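Predton releases version 3 of its Skeline perception and planning software

February 3, 2025

Predton has announced the general release of Skeline 3, the latest version of its software for preparing demonstration recordings and turning them into motion plans for two-handed robot work. The release is available to all licence holders from today and replaces the version issued in July.

The main change concerns the way the software judges the position of the gripper fingers over a work surface. Earlier versions relied on a single view and could lose track of the fingers where a polished or strongly grained surface reflected light back into the lens. Skeline 3 compares the view from the gripper with the view from head height and gives each a weight according to how reliable it is at that moment. Where the two disagree, the recording is marked for review and is not passed on to the planner.

The new version was tested on 1,796 recordings made at the Rostach site, all of them tabletop tasks carried out with hand-held grippers. The set includes sorting tasks with divided boxes and the handling of lids. Operators at Rostach also tried the revised review tool, which shows both views side by side on one time line and allows a passage to be trimmed, labelled or rejected without leaving the page. 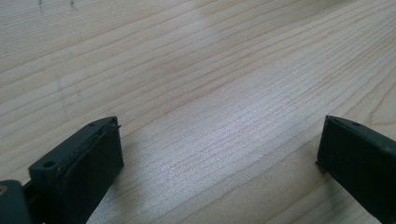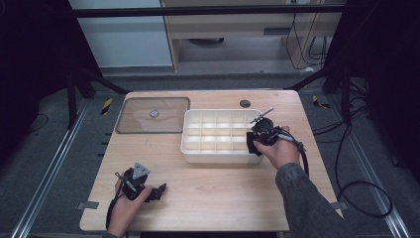

Tabletop work with hand-held grippers at the Rostach site. First picture: the open fingers over the wooden surface. Second picture: the table with the divided box and both grippers in hand.

The planning module has also been revised. It now treats the left and right grippers as a pair from the start of a task, so that one hand can be told to wait while the other clears a shared area. In previous versions the 2 paths were worked out separately and checked for clashes afterwards, a step that accounted for almost 10 per cent of total processing time on longer tasks. The separate check has been withdrawn.

Work on the perception module was carried out jointly with Srivastava, which supplied the calibration routine. The routine is included in the standard licence and must be run once after installation, and again whenever a camera is moved or replaced.

Existing projects will open in Skeline 3 without conversion. Recordings labelled under the previous version keep their labels, but confidence scores will be calculated again when a project is first opened. Users with large archives are advised to allow time for this - the process can be paused and resumed.

Support for the previous version will continue until July. Release notes and the revised user guide are available to licence holders through the Predton support pages.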